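Colored blocks set for open house in August

12 April 2018 – The block-stacking table will be open to visitors at the Bakalis building this August. A red block and a yellow one share a taped square on the white tabletop, with the yellow on top. 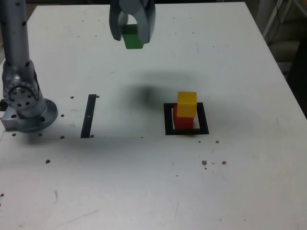

**Bustine Workshop Club**

Visitors will get a set of colored blocks and a card with 18 stacks to copy, from two blocks high upward. Wen-hsiung Chiang drew the cards. Haruto Yagi is looking after the table and says the old top will stay, scuffs and all.

The red and yellow blocks appear on the first card. Later cards bring in green.

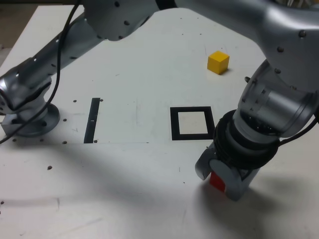

## Visiting

Entry is free. Groups should write to the club by the end of the month – the room holds 18 people at a time. Parking is behind the building, off Sudano Street.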